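Demeddale Wire Cup Rack: tidy enough, but what is it for?

I have a low opinion of cup racks in general. A cup will stand on a table without assistance, and has done so for a very long time. So when Chepkoech Muli passed me the Demeddale and asked for a fair write-up, I told her she would get one, and that fair might not mean kind.

The maker's leaflet calls it a "countertop home for your everyday glassware." It's a small black metal rack, a rectangle of thin rods, with clear plastic pegs capping it. It costs $26, and you can buy it direct from Demeddale or through Waltell, who charge the same and then add shipping. I bought a second one myself, because I don't trust a single sample of anything made from wire.

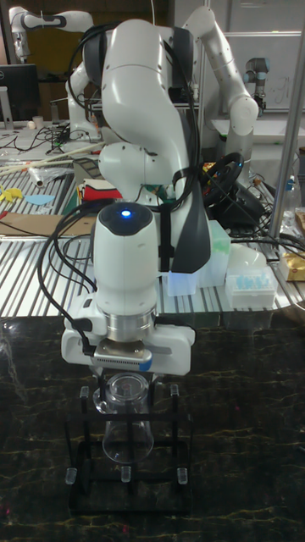
What you get for the money

Not a lot, in terms of material. The rods are thin, and my first thought was that they'd bend the first time somebody leaned on them. They haven't, although I've been careful and most households won't be. One of my two racks had a slight rock to it straight out of the box. I pressed down on the high corner until it stopped, which is a fix I shouldn't have to make on a new product.

The black finish is decent. Against a dark tabletop the whole thing nearly vanishes, and if you have black marble with gold veins you may well like that. On my own pale kitchen counter it looks like something left over from a broken dish drainer.

The clear plastic pegs are the part I can't make up my mind about. They cover the metal where it would otherwise scratch, so they do a job. They also pull off if you twist them, and one of mine rolled under the stove within 2 days. Demeddale doesn't include spares. I wrote to ask and was told that item 2436, a bag of replacements, would be available "from May." It's now well past May and the page still says coming soon.

Fit

A clear beaker with a flared rim stood in it without any fuss. Narrow body, wide top – that seems to be the shape the rack wants. Straight-sided tumblers were fine too. Anything with a handle takes more thought. The clear mug-shaped cup I tried has a curved handle on one side, and you have to decide where that handle is going to sit before you lower the cup in.
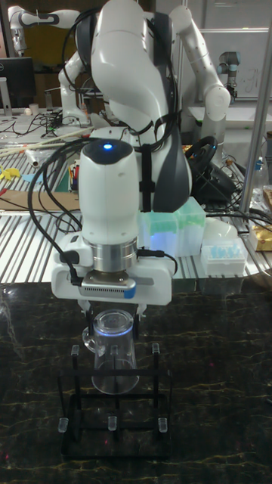
I kept turning mine to the left out of habit, and that worked, but I wouldn't want to do it half asleep at six in the morning. Heavy stoneware I gave up on. Two of my mugs were too fat for the opening and a third went in so snugly that the rack came up off the counter with it.

Cleaning is easy, I'll give it that. Warm water, a soft brush around the pegs, done. There's no tray, so drips go straight onto whatever is underneath. The leaflet suggests buying the matching mat.

How it compares

Njoroge Nzioka has the Masanja rack and swears by it. I borrowed it for a week. It's heavier, it doesn't rock, and the feet are glued on properly. It's also bigger than I want on a counter, and uglier. The Plomwood one is nicer to look at than either and I'd be nervous about putting it anywhere near a sink.

Demeddale offers a 90 day return period, and I've sent back the one that rocked. The other is still next to the kettle with a glass in it – mostly because I haven't gotten around to moving it. At half the price I'd say go ahead. At $26, try standing your cup on the counter first and see how you get on.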